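Organizational Behavior, Session 6
Culture after a merger: how much of the story should we believe?
Handout, 23 April 2020

Reading for this session: the Matard case, parts A and B. Part C is optional and, in my view, padding.

1. The standard account

Matard bought Skilness for its people. Skilness had 54 employees, no middle managers to speak of, and a habit of arguing in the open. Matard had 1487 employees and a form for everything. Two years after the deal, Matard's annual report said that the Skilness culture had "spread through the whole company" and gave it the credit for a better year.

You will meet this kind of story many times. A small firm with good values joins a big tired one, the values travel, the big firm wakes up. Before you repeat it in an exam or a meeting, ask who is telling it. In the Matard case the main sources are the chief executive, the head of HR and a consultant who was paid to run the integration. 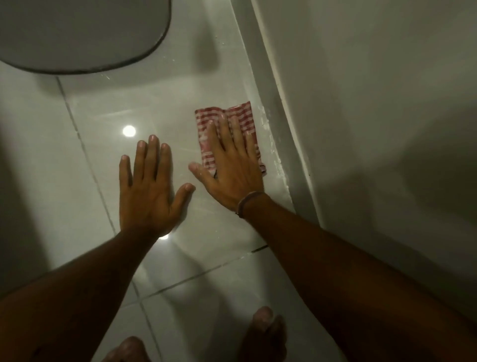

Fig. 1. Hands and cloth on a tiled floor.

2. What would count as evidence?

Look at the timing first. The culture program started in August. The better results show up in the quarter that began before it. Matard had also closed its Irkumby plant and raised prices, and either of those could do the job alone. Part B mentions the plant in a footnote.

Then look at the survey. Matard sent it to nearly 700 people and 500 replied, which sounds fine until you read the questions. "I feel free to share ideas with my manager" was answered on a form that asked for department and job grade. In a team of four, that is a signature.

Last, look at who left. A culture score can rise when the unhappy people resign. The case gives no turnover figures for the Skilness staff, and I would want those before anything else in the file.

3. The word itself

"Culture" in these cases covers at least the following:
- what the company says it values
- what gets people promoted
- what people do when the boss is out of the room
- the furniture

Part A slides from one to another without warning. When it says Skilness culture was "adopted", the examples are open seating and a weekly meeting where anyone could speak. Did anyone's promotion depend on speaking? We aren't told. Schein's distinction between artifacts, stated values and underlying assumptions is useful here, even if you doubt that anyone can measure the third.

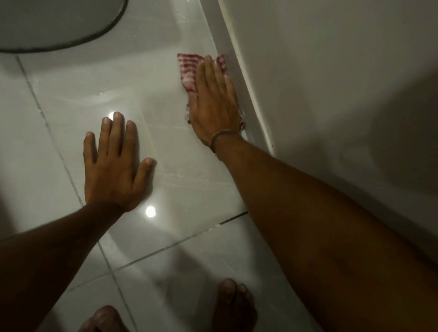 Roman Pietrzak

4. A comparison: Hyun

Hyun is the short case at the back of the packet. It also bought a smaller rival and also announced a culture program, with almost the same slogans. Results were flat and the program was dropped. There is no book about it and no conference talk. If we only study the firms that did well afterward, nearly any program will look like it works.

One fair objection: Hyun cut the budget early, so perhaps the program never got a proper trial. Maybe. But "it would have worked if they had done it right" can be said of every failure, and you should notice when you are saying it.

5. For discussion

Bring one page of notes on the following.

What single number would change your mind about Matard, in either direction? Where could a student with no inside contacts find it?

Suppose you are the Skilness founder and you think the integration went badly. What stops you from saying so in public? Check the payment terms in part B before you answer.

Next session: incentive pay. Read the first chapter only.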